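13 February 2024
Workshop notebook, bookings and allotments bench

Continuing from the last entry on the Lulness hostel contract. The new net rates were loaded this morning from the spreadsheet Kilian sent over. The first import failed on the board basis column. Fankhauser (the group that runs the hostel) writes half board as HB in the dormitory sheet and as H/B in the private room sheet, and the loader only knows the first form. Changed the mapping table, left the source file alone. Second import went through with no rejected rows.

Allotment under the contract is 17 beds per night in dormitories, release period 11 days. Private rooms are on request only. Rupert had noted them as free sale in the summary he circulated. I checked clause by clause and cannot find free sale anywhere, so they are set to on request until Fankhauser confirm in writing. Rupert informed.

Problem 1. Release logic.

The contract counts the release period in calendar days back from arrival, day of arrival excluded. Our system counts nights and includes the arrival date, so beds are handed back one day later than they should be. On an ordinary week this does no harm. On a group file it means we can sell a bed on the afternoon of the day it has already gone back to the hostel, and the hostel is entitled to refuse it. Same fault was present on the Udon contract last season and was dealt with by typing 12 in place of 11 by hand. I do not want to repeat that. The field is printed on the partner report and the partner then queries it.

Kilian's proposal: add a flag at supplier level, "arrival day excluded", default off. When on, the release job subtracts one further day. The printed value stays as in the contract. Tried on the test copy with four dummy bookings:

arrival inside release: refused, correct
arrival on the last sellable day: accepted, correct
arrival one day past: refused, correct (was accepted before the change)
stay beginning outside release and extended backwards into it: accepted, wrong

The last case is an amendment and goes through a different routine, which reads the old value. Kilian to look at it. Until then amendments to earlier arrival on Lulness are to be done by telephone with the hostel.
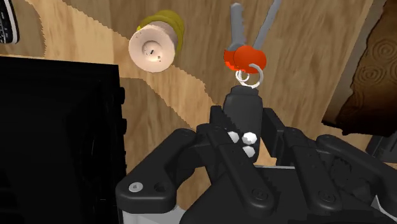

Problem 2. City tax.

The rate sheet gives prices net of city tax, payable locally. The previous sheet had it included. Nothing in the covering letter mentions the change, and the column heading is the same in both. I only saw it in the footnote on the second tab. If the old setting is kept, the voucher tells the guest that tax is paid, and reception will ask for it again at check-in. Voucher text altered to "local tax not included, payable at the property". Checked in the preview for one night, seven nights, and a child under the age limit. The child case still prints the sentence although no tax is due. Minor. Left open.

Problem 3. Group quotation.

School group, enquiry reference 745, arriving in April. They want dormitories only, breakfast, one packed lunch on departure day. The group is larger than the allotment, so the balance has to be requested separately. Two ways to do it:

a) one request for the whole group outside allotment, allotment untouched
b) allotment used first, balance on request

With (b) the system produces two confirmations with different cancellation terms, because the allotment part follows the contract and the rest follows the hostel's group policy. Rupert prefers (b) on the grounds that part of the group is then secured. My view is that a school cannot use part of a group, and two sets of terms on one invoice will cause an argument in the event of a reduction in numbers. Agreed after discussion to go with (a) and to ask Fankhauser for an option date. Request sent at midday. No answer at the time of writing.

Deposit for groups is set to 1000 euros flat in the contract, not a percentage. The quotation template only accepts a percentage. For now I have entered zero per cent and put the deposit in as a separate line, type "supplement", non-commissionable. It prints under Extras, where a teacher may take it for an additional charge. Wording on the line changed to "deposit, deducted from final balance". The deduction has to be entered manually on the final invoice. Reminder placed on the file.

Other.

Purkex feed. Their overnight file came in with the Lulness property under two codes, one with the old name and one with the new. Both showed availability. Old code closed on our side and a message sent to their support desk asking them to withdraw it. If it appears again tomorrow, block it at import by code and not by name, as the name match also catches the sister property.

Room descriptions. The text supplied by the hostel is longer than our field and was cut in the middle of a word in two room types. Shortened by hand. Removed the sentence on the roof terrace, which according to the contract is closed in the winter season and cannot be promised all year.

Commission check on three random dates, low, mid and high season. Low and high agree with the contract to the cent. Mid season is out by a rounding step, since the loader rounds after adding breakfast and the sheet rounds before. Fankhauser invoice on their own figure, so ours should follow. Changed the order of rounding for this supplier only and re-ran the three dates, all agree. Have not looked at whether other suppliers are affected. Udon probably is.

Open points

amendment routine and release flag (Kilian)
written confirmation of private rooms, on request or free sale (Rupert)
option date for 745
tax sentence on child vouchers
Purkex duplicate code, check the overnight file
rounding on Udon, compare against last season's invoices before touching anything

Test copy left running with the flag on. Do not refresh it from live until Kilian has finished with the amendment case.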